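Our October 2022 trip to Gornico's open day in Mandville started with free coffee and a very long elevator line! The part I'd come for was Jernudis, their project on showing robots household chores by hand, and it was all armchairs and pillows.
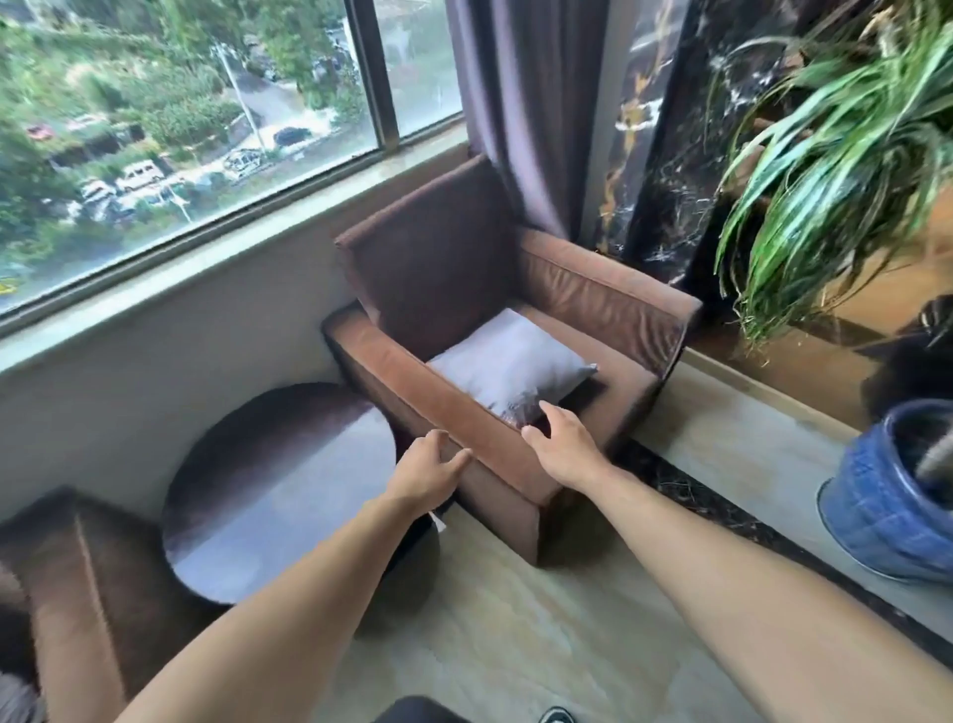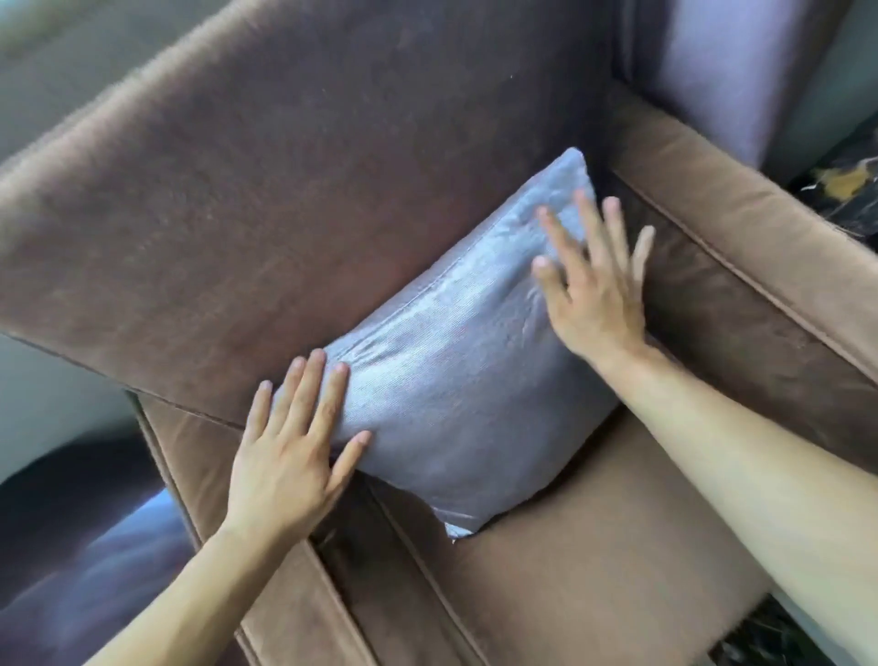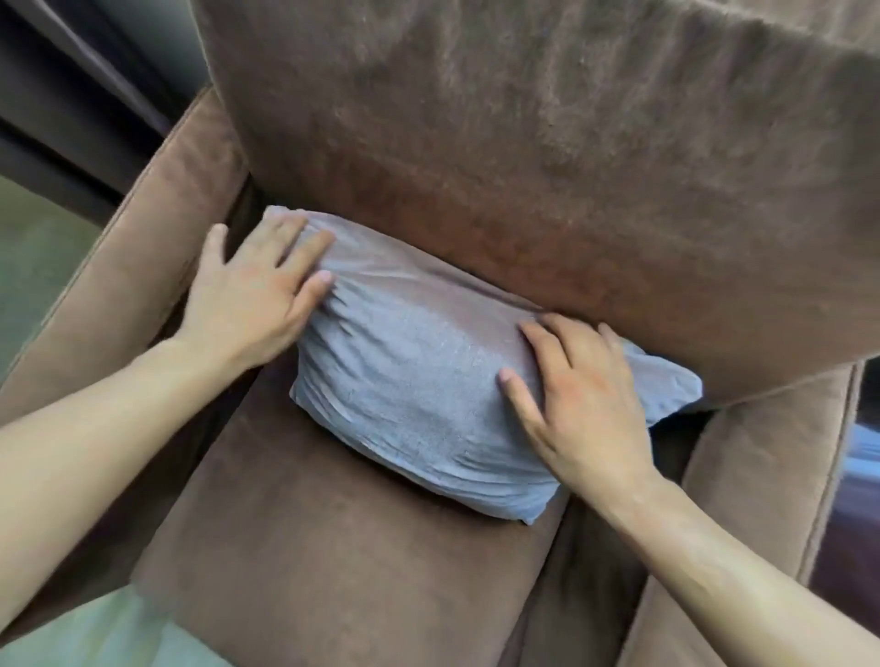 I asked how many times a person has to do one chore, and the answer was 2,000 — my wrists hurt just hearing it. Parking was $2, and they're doing it all again in December.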